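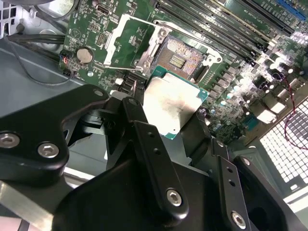 Wrist camera view, processor held over the open socket.

Wrist camera or fixed camera for CPU insertion? Ablation does not match the paper

Posted by morell_bench

I am trying to reproduce the camera ablation from the Pomotent report on desktop disassembly and reassembly. The step I care about is placing the processor into the open socket with a two-finger gripper. The policy is plain behavior cloning with action chunks, two RGB inputs, joint positions, and no force signal.

The report says that dropping the fixed camera costs very little on this step, and that dropping the wrist camera makes it fail nearly every time. I get something else. My training set is 740 demonstrations. With both views the policy seats the chip in 70 percent of trials. With the wrist view only, it falls to less than half of that. With the fixed view only, it never seats the chip, which agrees with the report.
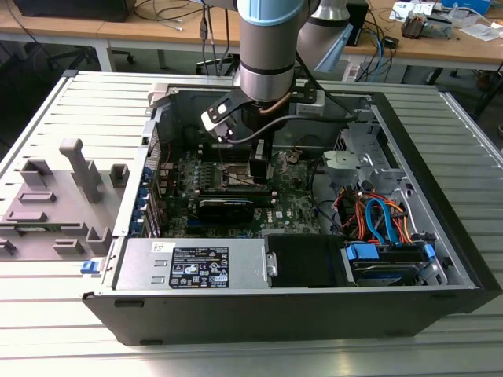 Fixed camera view of the same cell, arm reaching into the case.

Most wrist-only failures happen before contact. The gripper comes in at the wrong yaw and the chip ends up beside the retention frame. Once the approach is good, the last few millimeters look the same with or without the fixed view.

Things I have ruled out: image normalization, swapped camera order, stale frames. Both streams are resized to the same input size. Is there a known reason for the gap, or is my baseline wrong?

Posted by Skusuvach

Check where your episodes start. In the Pomotent setup, as I read the appendix, the insertion episodes begin with the gripper already above the board, so the socket is in the wrist view from the first step. If yours begin from a home pose outside the case, you are measuring approach and insertion together, and the fixed camera does most of the work in the approach.

Two tests, neither of which needs new data:

Trim each demonstration to start when the socket first enters the wrist view, retrain wrist-only, and evaluate from matching start poses. If the gap closes, the report and your result agree.

Keep the full episodes, but feed the fixed view only until the trim point and mask it after that. Train with the same mask. This tells you whether the fixed view matters at all during contact.

I ran the second one in July on a different board with 1352 demonstrations. Masking after the trim point changed the success rate by less than the spread between seeds. I would not claim more than that. One board, one chip type, and the case was always on the same side.

Also report approach yaw error separately from seating success. A single success number hides which phase failed.

Posted by chuensuk_user4

could be lighting. ours got worse when the sun came in on the metal parts. try more augmentation, brightness and contrast, we used around 2000 demos and it was fine after that

Posted by morell_bench

Episodes do start from home, outside the case. I missed that difference.

First test is done, three seeds. Wrist-only on trimmed episodes is within a few points of the two-camera policy on the same start poses. Yaw error at the trim point accounts for most of the earlier failures. The masked run is still training.

On lighting: the blinds are closed during both collection and evaluation, so I did not change the augmentation.

Edited December 22, 2022: masked run finished. Same outcome as Skusuvach reports — no difference I can separate from seed noise. Marking that answer as accepted.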